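Mivmont, April 20, 2019

**Clullari presents a new set of wooden blocks for small hands**

The toy maker Clullari today announces its new block set, named Nosent. The set is made for children from 2 years and it will be in the shops in September. The first production is 500 sets, and all of them are painted and packed in our workshop in Mivmont.

Nosent brings together the simple shapes which children meet first: the cube, the cylinder, the triangular prism, the star and the heart. The colors are also simple. We use blue, red, green and yellow, and we keep the paint matte, so that the child can feel the surface of the wood under the fingers.

"Many parents told us that their children have too many toys with sound and light," says Gadisa Gebreyes, founder of Clullari. "We wanted to make a toy that is quiet. A child takes the star, puts it next to the cube, and already there is a house or a garden. We do not need to tell the child what it is."

The design work took 4 years. In this time the star was changed more often than any other shape, as the early ones did not stand well on their points. 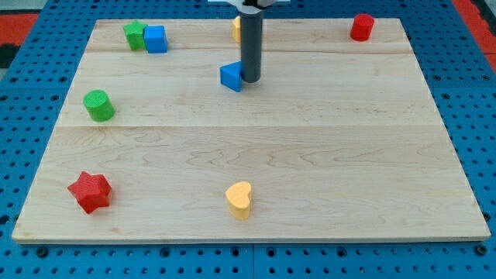
The blocks can be used on the floor, on a table or on a flat wooden board. Parents can begin with one color and add the other shapes later. For cleaning, please use a soft cloth with a little water, and do not leave the blocks in the sink.

Shops that wish to order Nosent before September can write to our sales partner, Cisneros, and give the order number 3107. Kindergartens may ask for a set on loan for two weeks.

**Press contact:** Gadisa Gebreyes, Clullari, Mivmont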